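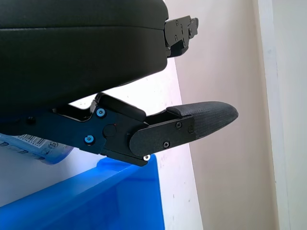 机器人操作实践课 讲义
双臂收纳：把桌上的东西放进盒子里
更新于2024年7月21日

大家好，我们接着上一讲往下走。上次Marijke Martens带着大家把两条手臂的零位、急停和软限位都过了一遍，我看了各组交上来的检查表，填得挺认真（有两组忘了写组号，自己来认领一下哈）。从这一讲开始就要正经干活了，题目听着特别简单：桌上放一个盒子、几件小商品，用两只手把它们收进盒子里。

别急着笑！我第一次带这个题目的时候也觉得一节课就能收工，后来整整拖了三周。人做这个动作完全不过脑子，可是你一旦要把它写成步骤，或者要录成一条干净的示范，就会发现到处都是要做决定的地方：先拿哪件，用哪只手，从哪边下手，手指张多大，在盒子上方多高松开，松开以后先往上退还是先往旁边退。这一讲就把这些决定一个一个摊开来说。

一、先把任务写清楚

每组动手之前，先用自己的话写一份任务说明，半页纸就够。我要看到这几样：起始状态是什么样，结束状态是什么样，什么情况算失败，失败了由谁喊停。

起始状态尤其要写细。“盒子在桌子中间”这种话我会打回来的，请写盒子的长边大致朝哪个方向，物品在盒子的左边还是右边，是立着还是躺着。牙膏盒这类细长的纸盒，立着和躺着完全是两种抓法，混在一起录，后面训练的时候你会很痛苦。

结束状态也别偷懒。物品整个落在盒底，和物品斜着架在盒沿上，在旁观的同学看来都叫“放进去了”，在我的评分表里只有前一种算数。

二、分工：哪只手管哪一边

最省事的规矩是按位置分，左边的归左手，右边的归右手，中间的看哪只手闲着。Luuk Hendriks那组去年试过按物品分（纸盒归右手，瓶子归左手），结果两条手臂老是在盒子上方碰头，录了一下午，能用的没几条。我不反对你们再试，但是请先把按位置分的版本跑通。

还有一点，不干活的那只手也要有个固定的去处。我们课上管它叫“等候位”：手抬起来，离开盒子上方，停稳。每条示范里等候位都得差不多，别这一条停在桌边，下一条又悬在盒口。模型可分不清你是故意的还是手酸了。

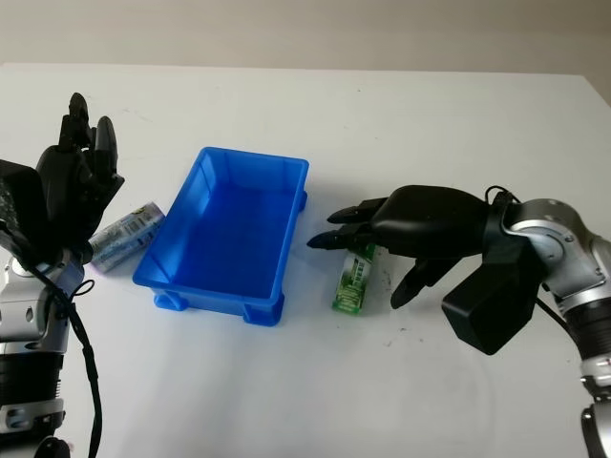
接下来讲接近方向。对立着的细长物品，我建议从侧面水平过去，拇指和其余手指分在物品两边，到位以后再合拢。合拢之前停一小拍，让画面稳定下来，这一拍对后面切分动作段落非常有用。对躺着的物品，就得从上往下，手指顺着物品的短边跨过去。两种方向之间的切换请在空中完成，手离桌面远一点再转腕，不要贴着桌面转，手腕下面那块东西比你想的要低，刮到桌子的声音我在走廊那头都听得见……

圆柱形的东西会滚，这个没什么好办法，就是慢。指尖碰到以后再给一点点向下的力，然后才收指。如果它已经滚到了盒子外壁边上，反而好办了，盒壁可以当个靠山，让物品顶着盒壁，手指从另一边过去。

软包装是最烦人的。抓得轻了会溜，抓得重了形状全变，下一条示范的起始状态就对不上了。我的做法是每组备几份一样的，皱得厉害了就换下来，换下来的别扔，放到“困难样本”那一格，第六讲要用。

三、放进去的那一下

很多组抓得漂漂亮亮，最后毁在松手上。请记住几个小习惯：

手先到盒口正上方，再往下走，别从侧面斜着切进去，手背很容易带到盒沿。

下降到物品快碰到盒底时再松手。从高处丢下去省时间，可是物品落点每次都不一样，第二件就没法按原计划放了。

松开手指后先竖直退出来，完全离开盒口再往等候位走。盒子里已经有东西的时候尤其要这样，指尖很容易把先放的那件又勾起来。

放第二件之前看一眼第一件的位置。细长的那件如果斜躺在盒底，两边会各剩一块三角形的空地，短的那件往靠近自己这边的空地里放，手臂伸得短，也不容易挡住头部相机。
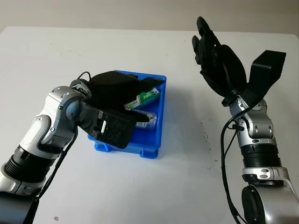

左手伸进蓝色盒子，右手抬起停在一旁

四、录制和整理

每组的目标是200条示范，分几次录完，别想着一口气搞定（真的，录到后面人会走神，动作越来越潦草，回放的时候自己都看不下去）。每录26条休息一下，换人操作，换下来的同学去做记录。

记录表这样填：编号、操作人、起始摆放、结果、备注。备注栏请写人话。“异常”两个字对我一点帮助都没有，“右手拇指先碰倒了纸盒，扶正后重录”就很好。

文件统一传到课程服务器Traratero下自己组的目录里，目录结构照第一讲的附录来。三路画面要对齐，头部一路，两个手腕各一路。对齐的办法还是老样子，开录以后两只手同时合拢再张开一次，用这个动作当标记。忘了做标记的那一条别心疼，删掉重录，手工去对比重录慢多了。

整理的时候先把失败的挑出来，单独放，不要删。上学期有一组挑出了18条失败的，里面大半都坏在同一个地方：抓完圆柱形的物品以后，转腕太早。他们回头只改了这一处，后面的录制顺了很多。所以失败的示范也是作业的一部分，我会看的。

桌面也顺手说一句。每次开始前擦一下，盒子放回上次的位置，用胶带在自己的工作日志里贴一张位置草图，别往桌子上贴胶带，那个会被相机拍进去。

五、用手腕画面做什么

有同学问，头部画面已经能看到整张桌子了，手腕上的还要它干嘛。你们自己回放一次就明白了：手伸进盒子以后，头部画面里指尖经常被手背挡住，这时候指尖和物品之间到底还差多少，就得靠手腕那一路。它的缺点也很明显，视野小，手一动整个画面跟着跑，某一段里可能只剩半个盒沿和一面墙。两种画面各有各的盲区，训练时一起喂进去就是了。

小练习：从自己组里挑一条成功的示范，把手指开始合拢的那一刻在三路画面里分别找出来，记下你是看到什么才判断“开始合拢”的。三个人分头做，做完再对答案，差得大的地方拿到课上来讲。

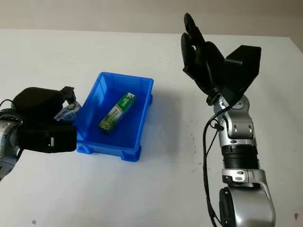
如果一只手正在抓取时打滑了，可以让另一只手过来帮忙扶一下吗？
第一轮录制请先不要，停下来，把手退回等候位，这一条记为失败；等单手版本录够了，想加双手配合的可以另开一个任务名，单独录，和前面的数据分开存放。

六、作业和评分

下次上课前交三样东西：任务说明、前两轮录制的记录表、失败示范的分类小结。小结不用长，一页以内，图表随意，手画拍照也收。

评分大约是这么分的：一半看示范质量，另一半看记录和小结。速度不计分。我知道Altthorpe校区那边的比赛是计时的，想去参赛的同学可以课后找我，我们另外约时间练，但课上请慢慢来，快的那套习惯会把数据弄得很难看。

设备预约还是在门口那张表上写，每组每次最多两小时，写了不来的，下一周往后排。手臂上的线缆在开机前捋顺，让它从手腕外侧自然垂下来，别夹在关节里。发现手指上的垫子松了或者螺丝松了，先停，叫我或者Marijke，不要自己拧！

下一讲讲数据切分，会用到大家这次录的东西，请把自己的电脑带来，环境提前装好，安装说明在第二讲最后一页。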